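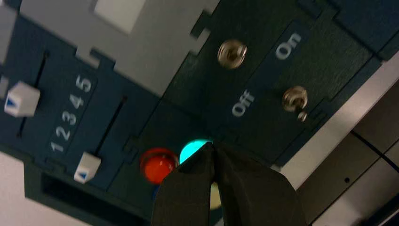

Veronica Rusu wants it on record that she had asked for a bigger stop button in November, and that a sticky note doesn't count as a bigger stop button. Fair enough! I got that from her before I'd even taken my coat off on Saturday, when I went over to Bestine to find out why the robot arm they've been training on a switch panel had been shut down for most of the week.

The short version is that it pushed too hard and didn't stop. The arm (everyone there calls it Zavala, after the project) had been running through a long set of button and toggle jobs, 626 of them in all, with a person sitting next to it and a computer deciding when each press was done. On press 329 the computer never decided. The fingers went down on a button and kept on going, and the arm leaned its weight into the panel for 94 seconds before somebody noticed the sound had changed and hit the stop.

I asked what the sound was like and got three different answers, so I'll leave that one alone.

Nobody was hurt, and I should have put that higher up. The person on the shift was sitting outside the marked line, where they were supposed to be. What worried people was how close they came to not being outside it. A few minutes earlier the same operator had reached in to put a toggle back by hand, which you're allowed to do between runs as long as the arm is in hold. Veronica says it was in hold at that point, and the log agrees with her. But the hold and the force limit live in the same little piece of software, and that's the piece that fell over, so you can see why she went a bit pale telling me about it.

The fault itself is kind of dull, sorry. The gripper has a sensor that tells the controller how hard it's pressing, and after a restart that morning the sensor was sending the same number again and again. It was a perfectly reasonable number, too, a nice gentle touch, so nothing looked off on the screen. The controller kept thinking "not there yet, little more" and the arm did as it was told. There's supposed to be a check that catches a reading that never changes. It was there, it was just switched off, left over from some testing in the spring that a few people remember and one person sort of admits to.

So what now? The arm is back under power but on a very short leash. They took it off the long list and went right back to baby steps, opening and closing the gripper on nothing at all and comparing what the sensor reports with what a plain old hand gauge reports.
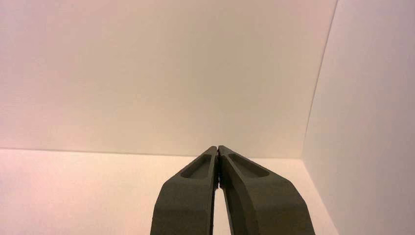 It's slow going, and if you've ever watched someone test smoke alarms one at a time you have the general idea. I stayed for an hour or so and drank two cups of their terrible coffee. Every squeeze gets written down on paper as well as saved, which was Veronica's rule, and I noticed there wasn't much arguing about it.

Three things are changing before the full list starts up again. The frozen-reading check goes back on, and turning it off will take two people. The hold gets its own wiring, separate from the force software, so one can die without dragging the other one down with it. And no single press can last longer than a few seconds, whatever the sensor says. I did ask why that last one wasn't there from day one, and the answer was a long breath and "we thought we had it covered."

The gripper's supplier, Trarkier, has been sent the log and hasn't written back with anything useful yet. I emailed them too and got an auto-reply. If they send me something with words in it I'll add it to this page.

One more bit, for the people who wrote in asking about the open evening: it's still on, but you'll be watching from behind the glass this time, and the part where visitors get to set the switches themselves is off the program until the new wiring has been signed off. Kids who had their names down will be first on the list when it comes back.

Oh, and the stop button. The new one has been ordered. Veronica showed me the size with her hands, and I'd say dinner plate.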